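2 min read

Tomatoes on the windowsill, again!

We asked in the last issue who was starting seeds indoors this year, and the answer is a lot of you. I love this time of year. There's still frost on the cars outside the Prolstead building, and already people are swapping cherry tomato seed in the hallway like baseball cards.

Hye-jin Ahn is growing two kinds, a red one she has kept going from her own saved seed and a yellow one called Leso that she's trying for the first time. She starts them in paper cups with holes poked in the bottom, keeps them damp and turns them every morning so they don't lean toward the glass. When the second pair of leaves shows up, she moves them into bigger pots and buries the stems deep — right up to the lowest leaves. They root all along the stem and come out so much sturdier!

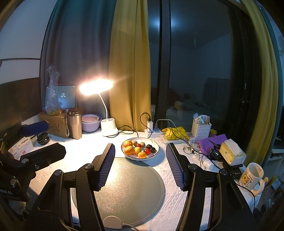
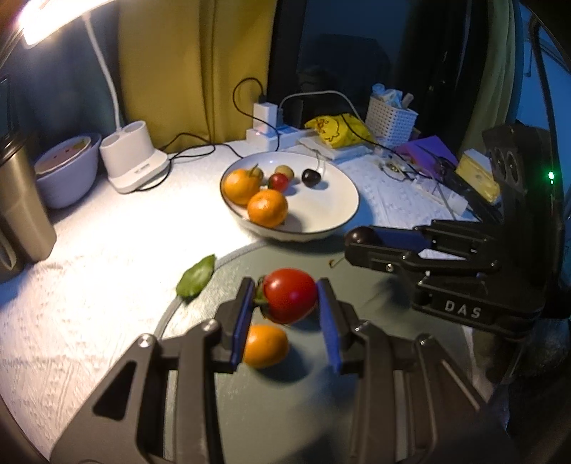
Top: a round grey mat on the white patterned cloth. Bottom: a red cherry tomato, with a small orange fruit under it.

Do-yoon Yang wrote in about eating them, a subject I'm always happy to give space to. He halves 500 grams, salts them, leaves them in a bowl while the noodles cook and then tips everything together with sesame oil and far more scallion than you'd think. I've made it for supper again and again.

Plants can go out to the shared beds in May, once the nights are mild. We have 80 bamboo canes in the shed, so please take what you need and bring them back in the fall. If you have spare seedlings, leave them on the bench by the side door with the variety written on the pot.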